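Qui sommes-nous

Rudau est une école professionnelle consacrée à l'entretien et au pliage du vêtement. Elle accueille chaque année 60 stagiaires, répartis en groupes restreints, et travaille avec les ateliers Trorkberg pour la partie pratique.

L'enseignement se fait à plat, sur de grandes tables, à partir de pièces courantes : vestes, sweats à capuche, vêtements doublés.
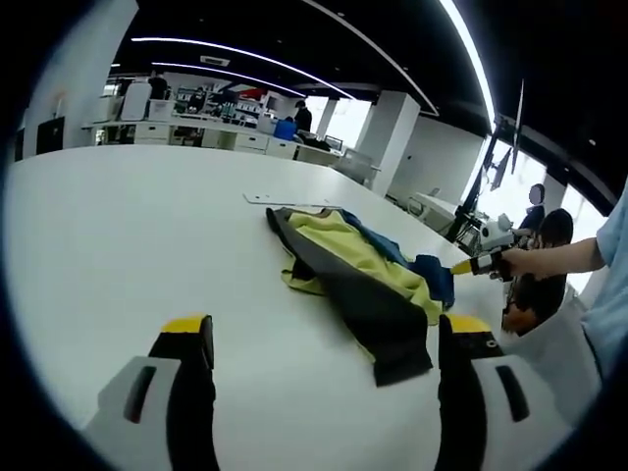
Le cursus comprend 4 modules de 20 heures. Le dernier porte sur les pièces à doublure -- remise à plat, alignement des manches, pliage -- et donne lieu à une évaluation individuelle. Les attestations sont délivrées en novembre.

L'école est établie à Gavovora. Les demandes d'inscription sont à adresser au secrétariat.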